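3.2 Gripper Construction and Working Area 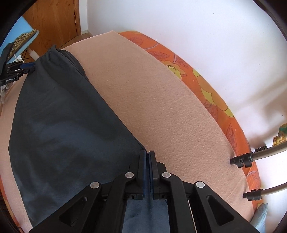
The second phase of the Flikurer build was carried out in July, after the linkage geometry had been settled on paper and the first set of arms had been cut in the shared workshop at Whiteley. The aim of this phase was modest. We wished to establish whether a pair of hand-held grippers could be used on ordinary clothing, in an ordinary room, by a person with no training beyond a short practice period. Workshop trials on flat test cloth had given acceptable results, but the workbench is a poor stand-in for a bed or a sofa, where the surface gives way under the fingers and the cloth sinks with it.

Each gripper uses two mirrored sets of linkage arms that bring a pair of upright fingers together (Figure 1). The fingers are narrow, so that they can reach the edge of a garment without pushing the remainder of the cloth ahead of them. The inner face of each finger carries a dark blue pad. Earlier pads had been made by the first author at home and wore through at the tip after 84 closures on denim. The replacement pads survived the full set of 500 closures described in Section 3.4, with slight rounding at the corners.

Figure 1. Hand-held gripper closing on the corner of a dark gray garment laid on a fleece blanket. A second gripper, at left, holds the garment beside its gathered band.

The use of two grippers was not part of the original plan. In the first trials a single gripper was used, and the free end of the garment tended to drag across the surface or turn over on itself. Holding the cloth beside a gathered band gave a firm second point, as the short pleats offer more material to grip than a smooth panel does. The long edge could then be taken up at the corner with the other gripper and drawn straight. We adopted this hold for trousers, skirts and other garments that are narrow at one end, and kept the single grip for towels and pillowcases.

Soft surfaces caused more trouble than expected. On fleece, the fingers were liable to pick up the blanket together with the garment, in particular when the operator pressed down before closing. Vernon Simard, who carried out most of the home trials, reduced this by approaching at a low angle and closing the fingers slowly. A total of 28 grasps were attempted on fleece with the revised approach, and 8 of these also caught the blanket. The same fault was rare on cotton sheets. A stiffer return spring was tried for two evenings and removed – it made the gripper tiring to hold and did not change the outcome.

Assembly followed the Trulmont notes, with two departures. The pivots were fitted before the outer arms were joined, as this allowed the play in each joint to be checked by hand. The screws were tightened only after the fingers had been closed and aligned against a straight edge. Trevor Thibodeau repeated the alignment before each session and recorded the gap at the fingertips in the build log.

Mounting the same fingers on a powered arm is treated in Section 4.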